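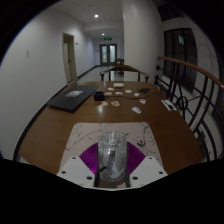

**Granari adds wide-fit inline skate to Zukness line**

Granari will begin selling the Zukness Wide, a recreational inline skate for adults with broader feet, in June. The skate goes to specialty shops first and to the company's own online store on the Tuesday after.

The Zukness Wide uses the same frame and wheels as the standard Zukness but has a new boot shell. The toe box has been reshaped and the liner is thinner over the little toe, where most returns of the standard model came from. Buckle positions are unchanged, so existing replacement straps fit both boots.

"We kept hearing from people who sized up to get the width and ended up with a loose heel," said Muammer Uysal, product manager for skates at Granari. "They can now buy their real length."

Before settling on the final shape, Granari lent pre-production pairs to 60 skaters through Hopkin, a rink and skate shop that has carried the line from its first season. Testers skated indoors and on paved trails — the second group asked for a firmer cuff, and the production boot has one.

Ansel Ambrose, who runs the rental counter at Hopkin, said the shop will stock the new boot for rental as well as for sale. "Half my Saturday is swapping sizes," he said.

The Zukness Wide comes with 80A wheels and a heel brake on the right skate. The brake can be moved to the left with the supplied hex key. Suggested retail price is $200. A matching set of Trusska wrist guards and knee pads is sold separately.

Shops that want demo pairs should contact their Granari sales representative. Each demo kit holds 2 pairs per size, and kits must be returned clean and complete.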